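Avlow and Ullari sign border river agreement after two years of talks

CESOVDALE, January – The governments of Avlow and Ullari have signed an agreement on the shared use of the Sitompul river, ending a dispute that had kept three crossings closed and left towns on both banks cut off from their neighbours.

The Cesovdale Centre for Dialogue, which hosted all 29 rounds of talks, is delighted to see both delegations put their names to the text. It sets out how much water each country may draw in the dry months, reopens the crossings to foot traffic and local goods, and creates a joint office where complaints can be heard within 14 days.
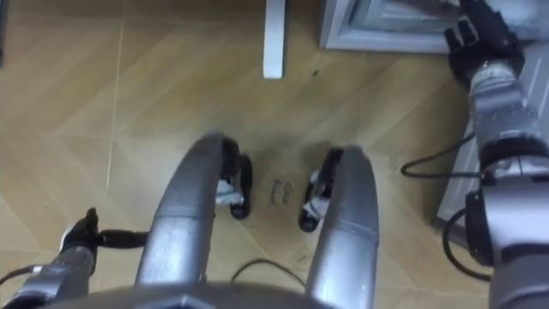
The two sides came close to walking away last autumn over fishing rights below the weir. They kept talking, often late into the evening, and the final wording gives licences to 258 fishing families on equal terms, whichever bank they live on.

"I have sat through a great many peace talks and few have made me this happy," said Ikhsan Rahman, who chaired the sessions. "These delegations argued hard over every line, and they stayed in the room. People along the river will be able to visit their cousins again. What a thing to be part of!"

The agreement covers the full 1,358 kilometres of the river and its main branches. Both parliaments must now approve it, and debates are expected to open in the spring. Until then, patrols on each side have been told to share daily reports by telephone.

Copies of the agreement are available from the Centre's press office in both official languages, with an English translation to follow.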